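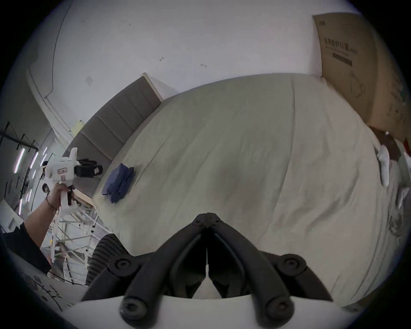
Timside Linen Log

A plain CSV record of what happens to household bedding when it is washed again and again. It covers sheets, duvet covers, pillowcases and small cloths used at Timside, a guest house in Erngate. Each row is one item on one wash day.

The log was started to settle an argument over whether cotton sheets keep shrinking after the first few washes. It grew from there, and people have since used it for teaching basic statistics and for planning linen orders.

Maintained by Győző Gulyás. Last full update: 3/23/21.

What is in the folder

linen_log.csv - the main table
items.csv - one row per item, with fiber, weave, color name and listed size
wash_notes.txt - free text, in date order, not cleaned up
cha_scale.txt - the wear scale used in the "wear" column
convert.py - turns inches into centimeters, needs no extra packages

The item list covers 26 items. Of these, 19 were still in use at the last update. The others were cut up for rags or given away, and their rows stop on the day they left.

Columns in linen_log.csv

item_id: matches items.csv
wash_no: starts at 1 for the first wash after purchase. Zero means the item was measured new, straight out of the package.
length_in, width_in: inches, to the nearest quarter inch
program: cold, warm or hot, as set on the dial
dry: line, rack or tumble
wear: see cha_scale.txt
remark: short text, often blank

Fitted sheets are measured flat on the floor with the elastic pulled out by two people. This is the least reliable number in the log. If you need a good shrinkage curve, use the flat sheets and the pillowcases and leave the fitted ones out.

Duvet covers are measured empty, buttons closed. Early rows for the grey-beige cover were taken with the buttons open and have "open" in the remark column. We did not go back and correct them.
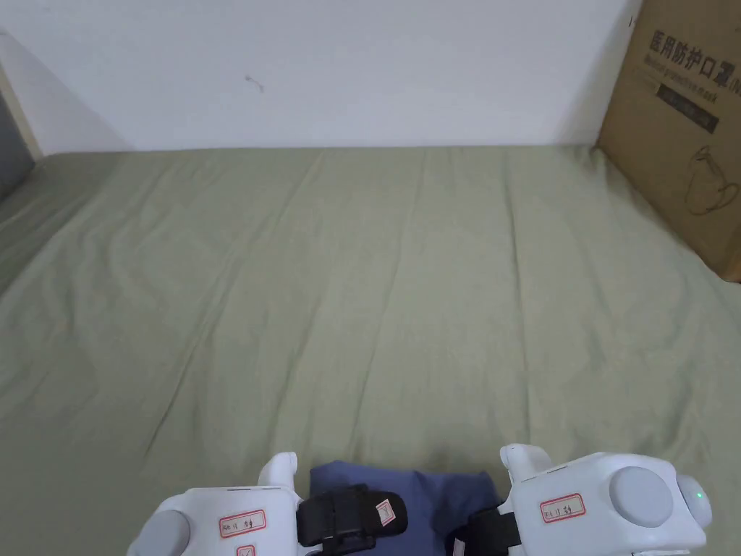
The Cha scale

The wear scale was written by a former housekeeper, Cha, and keeps her name. It runs from 0 to 5.

0 new
1 softened, no other change
2 light pilling or slight fading on the folds
3 thin when held to a window
4 small hole, mended or not
5 not fit for guests

Scores were given by whoever folded the item that day. Two people scoring the same sheet will often land one step apart, so please don't treat the numbers as exact. The jump from 2 to 3 is the one they agree on best.

Known problems

Wash numbers for the pillowcases were mixed up for most of one September, when the tags came off in the machine. The rows are kept but marked "tag?" in the remark column. Leave them out of any per-item work.

The washer was replaced partway through the log. The new one's warm setting is hotter than the old one's, and there is no column for this. The date of the change is in wash_notes.txt.

Color names come from the store label. "Sage" and "moss" may be the same dye. "Periwinkle" was entered as "light blue" until someone found the receipt.

Stains are not recorded in any regular way. Some remarks mention them and some don't.

All of the linen comes from one house with hard water. Shrinkage and fading in a soft-water area may look different.

How to use it

Open the CSV files in any spreadsheet program. The separator is a comma and the text is UTF-8. Blank cells mean "not measured" and should not be read as zero. Sort by item_id and then wash_no before plotting anything, as the rows are stored in the order they were typed in.

For a simple first chart, pick one flat sheet and plot length_in against wash_no.

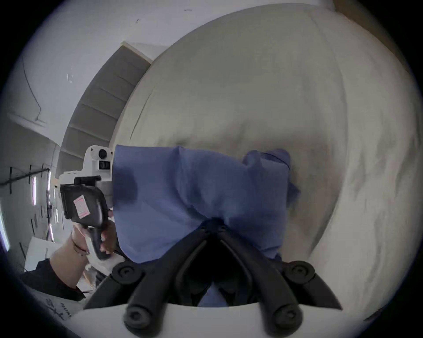

Blue cloth, folded, on an off-white sheet.

Cloths are logged by size and wear only. They go through the wash more often than the bedding, so their wash numbers climb fast, and most reach a 3 well before the sheets do.

License and credit

Free to use and change for any purpose. Please credit "Timside Linen Log, Erngate". Corrections are welcome if they give the item_id and wash_no of the row. We can't take in measurements from other houses, but you are free to copy the column layout and start your own.

Related items

Preduvholm Towel Records
Erngate Tap Water Hardness Readings
Timside Curtain and Blind Inventory
Line Drying Times, Back Yard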